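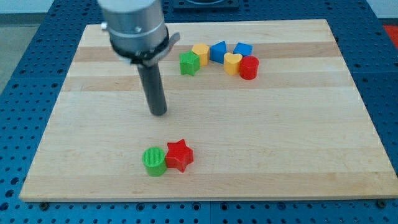
**Figure 2.** Toy shape blocks on the banded board. In the foreground, the green cylinder and the red star touch; six more blocks stand in a curved row toward the back.

### 3.2 Blocks, board and layouts

We had a great deal of fun choosing the blocks, and we think the choice matters more than earlier work on tabletop sorting has allowed. Small toy shapes are cheap and sturdy, and people of nearly any age can name most of them without help. They also differ in ways that pull against each other. A cylinder and a star can share a height and still look nothing alike from above, and a viewer who sorts by color will often split a group that a viewer who sorts by outline would keep whole. That tension is exactly what the Varo layouts were drawn up to capture!

All layouts were set out on a pale wooden board with lighter and darker bands running across it (Figure 2). We tried plain boards first, in the Aston pilot, and found the results oddly flat. The bands give the eye something to line things up with, and they raise a question we had not planned to ask: do people treat a band as a shelf? In the pilot, 12 of the 52 people who took part placed at least one block so that its edge followed a band, even though the instructions said nothing about the wood.

Each layout has two parts, which we call the *pair* and the *row*. The pair is a set of two blocks that touch, placed well away from everything else. In Figure 2 it is a bright green cylinder with a finely ridged top and, just to its right, a red five-pointed star. The row is a looser group set farther back, and it may be straight or curved. We are especially fond of the curved rows. A straight row is read as a line almost at once, but a curve invites people to see it as part of something bigger (a ring, a fence, a smile), and their descriptions get longer and much more varied.

We drew 40 layouts by hand and kept the pair fixed in half of them, changing only the row. The other half did the reverse. Together they gave us about 2,000 written descriptions, which were coded with the Noh scheme for grouping words such as "together," "next to" and "apart." Touching blocks were coded separately from blocks that were only close, a split that the Gemar word list does not make and that we would urge others to try. Section 4 takes up the pairs first, then the straight rows, then the curves.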